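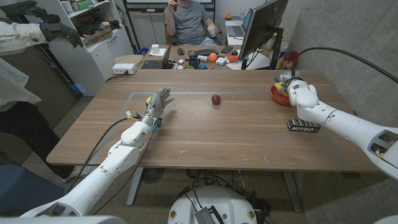 28. Dezember 2023

Zwischen den Jahren ist ja die Zeit, in der man Dinge kündigt. Andere misten den Kleiderschrank aus, ich sitze mit Tee und dem Rest vom Mohnkuchen auf dem Sofa und gehe die Kontoauszüge durch, und da stand sie wieder, die Abbuchung von Pludness. Hörbücher! Ich höre seit Mai keine Hörbücher mehr. Im Mai habe ich auf der Fahrt zu Kazimiera einen Krimi angefangen, der in einem Leuchtturm spielt, und bei Kapitel 15 bin ich ausgestiegen, weil der Sprecher alle Frauen so hauchen ließ, als hätten sie Halsweh. Seitdem zahle ich für den Leuchtturm weiter.

Also Kündigung. Man denkt, das ist ein Knopf. Der Knopf war auch da, ganz unten unter »Mein Konto«, dann »Mitgliedschaft«, dann »Vorteile verwalten« (Vorteile!), und dann kam eine Seite, ob ich nicht lieber pausieren will. Wollte ich nicht. Dann kam eine Seite, was ich alles verliere: meine Merkliste, meine Lesezeichen und 787 Punkte, von denen ich bis heute früh nicht wusste, dass ich sie habe. Ich gebe zu, da habe ich kurz gezögert. Man kann die Punkte aber erst ab 700 einlösen, und zwar gegen einen Titel aus der »Winterauswahl«, und in der Winterauswahl war der Leuchtturm. Da habe ich so laut gelacht, dass Lakmal aus der Küche kam und fragte, ob alles in Ordnung ist.

Lakmal findet sowieso, dass wir zu viel davon haben. Er hat recht, aber er hat leicht reden, sein Radio im Bad läuft seit dem Einzug auf demselben Sender und er ist zufrieden. Bei mir ist es so: Ich sehe »Probemonat gratis« und werde weich. Bei Zandia war das so wegen der einen Konzertaufnahme, die es nur dort gab, und bei Flendside wegen der Podcasts ohne Werbung, wobei die Sprecher die Werbung dann eben selbst vorlesen, mitten im Satz, mit derselben Stimme, und plötzlich geht es um Matratzen. Flendside habe ich heute gleich mit gekündigt. Das ging erstaunlich flott, zwei Klicks und ein trauriges Gesicht auf dem Bildschirm.

Zandia behalte ich, das sage ich gleich. Yakubu hat mich da im Herbst in seinen Familientarif aufgenommen, gegen einen Kuchen im Quartal, und das ist ein Tauschgeschäft, mit dem ich leben kann. Wir sind nicht verwandt und wohnen auch nicht zusammen, und irgendwann wird Zandia das wohl merken, das machen die Großen ja jetzt alle. Bis dahin backe ich. Der einzige Nachteil: Adhiambo ist auch in dem Tarif und hat sich am ersten Weihnachtstag aus Versehen auf meinem Profil eingeloggt. Seitdem schlägt mir das Ding Einschlafmusik für Säuglinge vor. Regenrauschen, Föhngeräusche, »Sanfter Staubsauger Teil 2«. Ich habe den sanften Staubsauger angemacht, einfach so, beim Abwasch, und ich muss sagen: nicht schlecht. Lakmal hat nach einer Weile gefragt, warum ich um diese Uhrzeit sauge.

Adhiambo hat sich übrigens vielmals entschuldigt, per Sprachnachricht, im Hintergrund brüllte der Kleine. Der Staubsauger hilft anscheinend nur bei mir.

Nachmittags dann mit Igor telefoniert. Er hat zu Weihnachten einen Plattenspieler bekommen, einen von Sowa, und redet von nichts anderem. Die Nadel, das Gegengewicht, die Unterlage aus Kork. Ich mag Igor sehr, aber nach der Unterlage aus Kork habe ich angefangen, nebenbei die Spülmaschine einzuräumen, und er hat es gehört. »Du räumst ein«, hat er gesagt. Er hat halt jetzt das Gehör dafür! Er will, dass wir zu Silvester alle eine Platte mitbringen, und ich habe nur drei, und eine davon ist das Märchen vom Kalif Storch, zerkratzt seit der Grundschule. Die bringe ich mit. An einer Stelle springt sie, und der Kalif sagt immer wieder »Mutabor«, bis man ihn schubst. Als Kind hatte ich davor furchtbare Angst.

Igor meint, er wird jetzt alles andere abbestellen und nur noch Platten hören. Ich gebe ihm bis Februar. In der Küche, beim Kochen, mit nassen Händen aufstehen und umdrehen, das macht man zweimal und dann greift man doch zum Telefon. Andererseits hat er mir durch den Hörer ein Stück Klavier vorgespielt, ich weiß nicht mal, was es war, und es war schon schön, wie er dabei den Mund gehalten hat. Wir haben beide einfach zugehört. Die ganze Seite lang! Mit dem Handy mache ich das nie, da drücke ich nach dem halben Lied weiter und suche das nächste, und am Ende des Abends habe ich hundert Anfänge gehört.

Danach habe ich mir eine Liste gemacht, was ich nächstes Jahr von vorne bis hinten hören will. Sie hängt am Kühlschrank unter dem Pizzazettel. Ganz oben steht die Konzertaufnahme, wegen der ich überhaupt bei Zandia gelandet bin und die ich, wie ich heute festgestellt habe, nie zu Ende gehört habe. Darunter hat Lakmal mit Kugelschreiber »Radio« geschrieben.

Gegen Abend kam die Mail von Pludness. Die Kündigung ist vermerkt, zum Ende des Abrechnungszeitraums, und der hat natürlich vor ein paar Tagen neu angefangen. Also noch einmal zahlen. Kazimiera, der ich das geschrieben habe, hat sofort geantwortet, dann solle ich den Leuchtturm jetzt gefälligst fertig hören, sie wisse nämlich, wer es war, und könne es seit Mai nicht loswerden. Ich habe es dann im Bett probiert, mit etwas schnellerer Wiedergabe. Da hauchen die Frauen nicht mehr so, da klingen sie eher gehetzt, aber das passt ja zu einem Krimi. Ich tippe auf den Postboten.

Morgen muss ich wegen Silvester noch Zwiebeln kaufen und bei Yakubu die Springform abholen, die steht da seit dem letzten Kuchen.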